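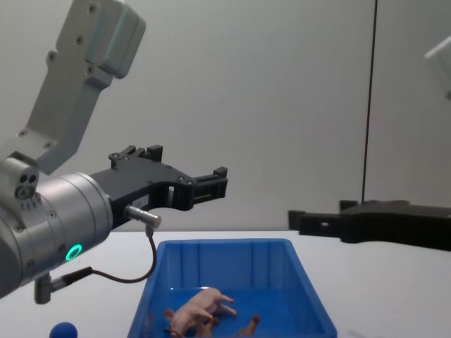 Why do people keep toys in plastic bins?
A bin keeps small things in one place, and you can carry the whole lot at once. Plastic is light, and it wipes clean with a damp cloth.

Look at a bin made for storage and you will find a few parts that most of them share. Each part has a job.

The open top
A bin with no lid is quick to use. You can see what's inside and drop things in without stopping to open anything. A small toy pig lying on its side in a blue bin is easy to spot and easy to grab. The bad part is dust. Toys that are only used now and then do better in a box with a lid.

The rim
The rim is the edge that goes around the top. On many bins the plastic is folded over here, so it's thicker. Thin plastic bends when you lift it, and a folded rim bends less. It is also kinder to your fingers than a sharp edge.

The sloping sides
Many bins are a bit wider at the top than at the bottom. This lets empty bins sit one inside another, and a tall stack of them takes up very little room in a cupboard. It also helps in the factory. Melted plastic is pushed into a metal mould, and when it has cooled the bin has to slide out. Straight sides would stick.

The ribs
Ribs are thin raised lines on a wall of the bin. Try this with a sheet of paper. Hold it flat by one end and it flops. Fold it back and forth like a fan and it stays up. Ribs work in a similar way. They make a thin wall stiffer without using much more plastic.

The colour
Colour is mixed into the plastic before it is shaped, so it goes all the way through. If you scratch a blue bin, the scratch is still blue. Some families use colour to sort, with blue for animals and red for blocks.

Something to try at home
Collect 24 small toys and tip them on the floor. Put them away one by one on a shelf and time yourself. Tip them out again and put them in a bin. Write down both times. Then ask someone to find one toy on the shelf and the same toy in the bin, and time that too.

Words to know
Mould: a hollow shape that gives melted plastic its form.
Rib: a raised line that makes a thin wall stiffer.

Written by Ilse Hagedorn. Drawings to colour in by Nour Dabbas are on the next page.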